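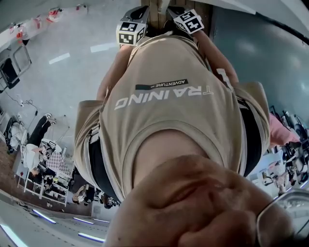
To: Cheon Valley Trail Runners list
Date: 2 February 2025
Subject: Re: Laundry on the Orunis weekend / shirts that stink

Sorry for the slow answer, was traveling and then had a cold. Quick replies inline, typing this between loads.

> Hi all, first post here after lurking a while. Signed up for the
> Orunis stage run and trying to work out clothes. How many shirts do
> people take for the four days? Is there anywhere to wash things at
> the Aken hostel or is it sink only?

Sink only at Aken. There was a machine in January last year but it had an out of order sign on it and when I called two weeks ago it still did. The sinks are big though, and there's a drying room behind the boot racks. Gets warm after six when they put the heat on. Get your stuff in early, the rail by the heater goes fast.

Shirts: I take two to run in and one for evenings. Wash one, wear one. People bring five and carry five dirty ones home.

> Related question. My synthetic shirts smell fine out of the drawer and
> then terrible ten minutes into a run. I wash them every time. I have
> tried more detergent and hotter water. Do I just throw them out?

Don't throw them out!! More detergent is probably making it worse. It builds up in the fabric and holds on to the body oils, and then you sweat and it all wakes up. Same with fabric softener, if you use that stop today. Dryer sheets too.

What I do with a bad one:

Turn it inside out. Soak in a bucket of cool water with a cup of plain white vinegar, half an hour or so, longer is fine. Rinse properly. Then a normal wash with HALF the detergent you think you need, extra rinse if your machine does that. No softener. Hang it up, don't tumble it. If it still smells do the whole thing again before giving up. And never ever vinegar and bleach in the same bucket, the fumes are nasty.

My oldest Ondent shirt has been through this maybe twice a year and I still wear it. The collar has gone wavy but who cares.

Other thing is what happens before the wash. If it sits in a ball at the bottom of the car overnight you've lost already. Hang it over a chair, a door, anything. On the Orunis weekend I rinse mine while I'm still in teh shower.

> Is merino worth the money? Everyone at my store says yes.

Depends. It smells a lot less, true. Dries slower, and mine got holes where the pack rubs on the shoulders, second season. For the evening shirt, yes. For running in with a pack four days straight I stay with synthetic. Cotton is fine for the bus home and that's it.

> Also, does printing on the shirt matter? I have an old club one with a
> big panel on the back and it feels clammy.

Yes it does. A big solid print doesn't breathe, so you get a wet patch right under it, and with a pack over the top it's worse. Letters are OK mostly, it's the solid blocks. Wash printed ones inside out and cool, don't iron over the print. I'd keep that one for short runs.

> What about chafing from pack straps? Got rubbed raw last fall.

Tighten the chest strap less and the side straps more, most people do it the other way round. Flat seams if you can find them. Balm before you start, not when it hurts. And check that the sleeve seam isn't sitting right under the strap, try it at home with the pack loaded. A dry shirt at the halfway table helps too if you can be bothered, the drop bags go up there anyway.

Few other bits while I'm here:

- drop bags have to be at the Aken hostel by 7 the evening before. They really did leave without some last year
- entries are at 419, cap is 500, so tell your friends soon
- bring your own clothespins. Mine have tape on them and I know how many I had
- travel wash: a little bottle is plenty, I have never finished one
- the store in the village closes at noon, so no buying vinegar there after stage 1

Someone asked off list about the finishers shirt sizing. They run small in the shoulders, length is normal. I went one up and it's right. The swap box will be at the sign-in desk again, if you have one you can't wear drop it in.

Right, machine's beeping. Will look up the bus times and post those seperately.

Cheon list, unsubscribe link is at the bottom of the welcome message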